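# The Trouble With "Beginner" Kits

The Otberg mending kit costs more than most of the shirts it would ever be used on. Inside are two needles, 452 yards of thread, a linen pouch and a booklet that spends its first four pages on mindfulness. How to tie off a seam gets half a page near the back.

I've tried a lot of these since October. Meireles sells one with a wooden darning tool shaped like a mushroom, and it's fine – your grandmother's light bulb did the same job. Reken promises you'll "never buy socks again." I have bought socks again.

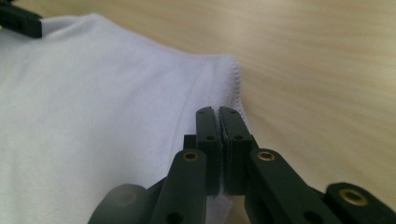
*A stitched hem on white fabric, held at the edge.*

What bothers me is the word beginner. A real beginner needs a needle with an eye big enough to thread, and somebody to say that a doubled strand tangles less if you keep it short. The Durix kit comes with 200 pins and doesn't mention either. Its maker claims 2,000 happy customers, and I'd like to know how many of them finished a hem.

The online classes bundled with the kits aren't much better. Most are filmed too close and too fast, and the knot always gets tied while the teacher is talking about color. 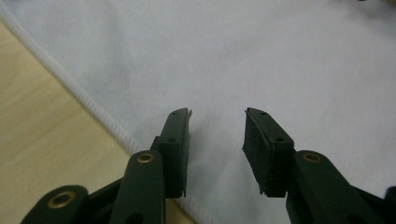 *White cloth on a light wooden table.*

My advice is dull. Buy one spool of decent cotton thread, a packet of mixed needles and small scissors that you hide from the rest of the house. Practice on an old pillowcase. If you still like sewing after the second crooked seam, then go look at the linen pouches.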